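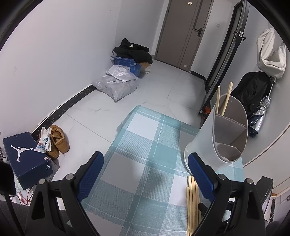 The Entryway Pile, Week Two

So we've been in the Surkville apartment for two weeks and the kitchen is done, the bedroom is mostly done, and then there's the corner by the door. Ugh. You know the one. Every place I've ever lived in has had it!

Right now it's a cardboard box with a black top dumped over it, a couple of plastic bags, my tan suede boots leaning on each other like they've had a long night, and a Jordan shoe box with one sock on the lid. One! It's the cartoon one, too, and I love those socks, so I'm not giving up on its partner yet (I've checked 6 coat pockets, don't ask).

I do love the rug. Pale teal and white plaid, very picnic, and it looks so good on the gray marble-look tile. Trefor wanted something dark that would hide dirt - he lost.

The plan for Monday is a narrow shoe rack along the left wall. It can't be more than 32 inches long or we'll be tripping over it every morning. I've got my eye on one from Parry, and if you have one, please tell me whether boots fit on the bottom shelf.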